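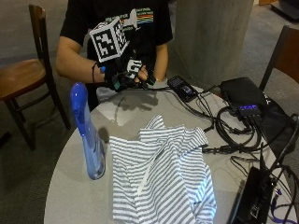 3.2 Studio sessions and materials

The works discussed in this section were made during a residency at Ekbridge, where the composer and installation artist Snædís Eyvindsson worked with the cellist Gwenllian Vaughan. Eyvindsson trained as a violist before turning to electronic music, and most of her pieces still begin with a bowed string recorded at close range. Vaughan supplied the source recordings for both works considered here, Urkness and Ceria.

Sessions were held in October in the smaller of the two studios. Vaughan played from a score of 10 short cells, each of which could be repeated, shortened or left out. The recordings were then cut into separate sounds, giving a working library of 317 files. Files were named by cell and string only. Dynamics were not noted, and this made later comparison between takes harder than it needed to be.

Figure 2 shows a person seated at a round table with a black sensor glove on the right hand and a marker cube mounted on the back of that hand.

Urkness uses the library almost unaltered. Its four sections follow the order of the score, and the listener hears the cello as a cello throughout. Ceria is built from the same files but filters them heavily. Most of the energy lies between 2000 and 3000 Hz, a range in which the body of the instrument is nearly absent and the noise of the bow is prominent. In her program note Eyvindsson calls the result "the dust from the first piece."

The two works were first played together in the Kjærgaard hall on 3 January 2018, with a short pause between them. Vaughan performed live in Urkness and left the stage before Ceria, which was played over eight loudspeakers placed along the side walls. The order was reversed at the second performance. Listeners' written comments from both evenings are taken up in Section 4, together with the changes Eyvindsson made to the ending of Ceria.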